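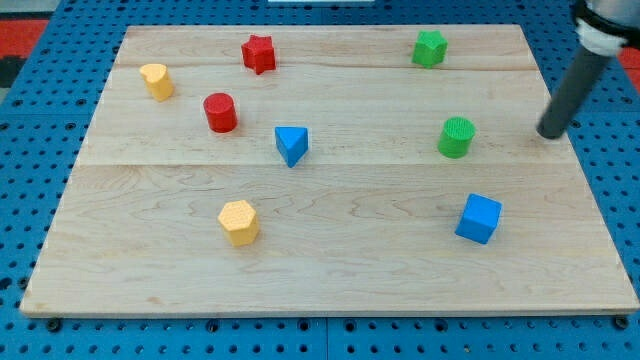

Alun Griffiths thinks I should just pay the Amaral people and stop fussing. He said so over the fence, twice, and added that a water softener pays for itself in no time.

2 June 2026. Well, maybe. The Amaral salesman wanted 1530 dollars, and when I asked what the water tested at he gave me the number 22 and no unit. Grains? Parts of something? He moved on to the financing. I've had the same kettle since we lived on Fonutham Road and I scrape it out with vinegar every April. That costs me next to nothing.

Alun's skin feels softer, he says. He also said that about the magnetic thing he clipped on his pipe, the Drurkard, and that went in the trash.

I'll send a sample to the county lab myself. The form wants the bottle back within 9 days — fine, I can manage that. Until then I'm not signing anything.

Shower head is still dripping. Need a new washer, and stamps.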